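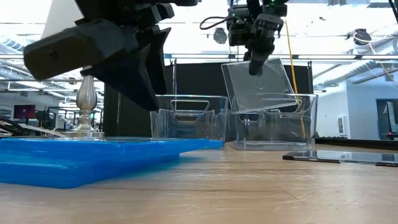 Why does a door stick in summer when it opened just fine in winter?

Wood soaks up tiny bits of water from the air, and when it does, it gets a little wider. A door that has grown wider doesn't fit so well in the hole it was made for, so it rubs.

I fix doors for a living (and shelves, and wobbly chairs, and the thing on the window that you turn and it comes off in your hand). Most of my work is in offices in Clellcombe, and the biggest of them is a building called Groltow House. It has 54 wooden doors. I know them all. Some of them are good doors and some of them are trouble, and every summer the trouble ones start up again and I get a phone call.

So let me tell you what's going on inside that door!

Wood is full of straws

A tree has to get water from its roots up to its leaves. To do that it has millions of long, thin tubes running up the trunk, a bit like a giant bundle of drinking straws, only much too small to see one by one. When the tree is cut into boards and dried, most of the water leaves, but the tubes are still there. The walls of those tubes love water. If the air is damp, they take some in. If the air is dry, they let it go again.

When the walls take in water they get fatter. They hardly get any longer, though. That means a board swells sideways, across its width, and stays almost exactly the same length. Grown-ups call the direction of the tubes "the grain," and the lines you see on a piece of wood show you which way it runs.

You can try something like this at home. Find a kitchen sponge that has dried out hard and crispy. Draw around it on a piece of paper. Now wet it, squeeze it, and put it back on your drawing. It's bigger than its own outline! Wood does this too, but much more slowly and much less, and it only needs damp air to get going.

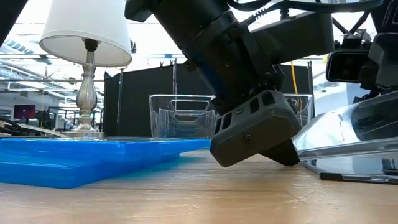

Table lamp with a white shade and a metal base.

How much does a door grow?

Not a lot. On a wide door it might be about as thick as a coin. But the gap between a door and its frame is often only about as thick as two coins, so you can see the problem. Add a few coats of paint (people do love painting over old paint) and the gap is nearly used up before summer even starts.

When I was learning the job, my teacher was a man called Bořivoj Doležal. He had me measure one door every single day for a whole leap year, which is 366 days. Same door, same spot, same ruler. I thought it was the most boring thing anyone had ever asked me to do. Then we drew it all as a line on a long strip of paper, and the line went up in summer and down in winter like a slow, sleepy wave. I still have that strip. It's rolled up in my van.

The skinniest day of all was in March, by the way. The heating had been on for months and the air inside was as dry as toast.

Is it always the wood's fault?

No, and I check other things first. A door hangs on hinges, and hinges are held on by screws. A busy office door gets opened and closed up to 200 times a day, and each time it gives those screws a little tug. After a while the top hinge comes loose. Then the door leans over, just a bit, and its far corner scrapes the frame or the floor.

You can be a door detective. Look for the shiny place or the scraped paint where the door rubs.

If the rub is at the top corner on the handle side, or at the bottom on the handle side, I go and look at the hinges. A loose screw gets tightened, and quite often the job is over in two minutes and I get to have a cookie.

If the rub goes all the way down the edge, the door has probably swollen.

Try sliding a strip of paper between the closed door and the frame. Where it slides easily there is a gap, and where it gets stuck you have found the tight spot. (Keep your fingers out of the side where the hinges are. That side can pinch very hard, so ask a grown-up to hold the door still.)

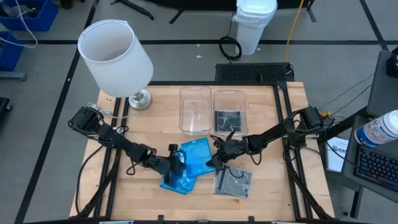
People who make things out of wood have known about swelling for a very long time, and they have some clever ways of living with it. One way is to use lots of narrow pieces in place of one big wide one. The tabletop in the picture is made like that, with narrow strips glued together, some honey-colored and some paler, and you can spot a few small dark knots too. Each strip would like to bend its own way when the weather changes, but its neighbors are holding on to it, so a top like this usually stays flatter than a single wide plank would.

Old doors have another trick. Many of them have a strong frame around the outside and thinner panels in the middle. The panels aren't glued in! They sit in a groove, a bit like a drawer in its slot, and there is room in the groove for them to get wider and narrower all year long without cracking anything.

What do I do about a swollen door?

If it only rubs a little, I run a plain white candle up and down the edge. Wax is slippery, and sometimes that's enough to get through to fall.

If it rubs a lot, I take the door off and shave the edge with a tool called a plane, which peels off long curly ribbons of wood. I go slowly. If I shave off too much in summer, there will be a big drafty gap when the door shrinks in winter, and you can't put the ribbons back – I have wished I could.

Then I paint the bare wood, and I paint the very top and the very bottom of the door as well. Lots of people skip those because you can't see them. My friend Vilém Slanina skipped them on his own back door and had to plane it again the next summer, and he's a carpenter.

If you have a sticky door at home, write down the days when it sticks and what the weather was like. Was it rainy? Was somebody taking a long hot shower? Bathroom doors are the champions at this, and you may find yours sticks at bath time and behaves perfectly well by breakfast.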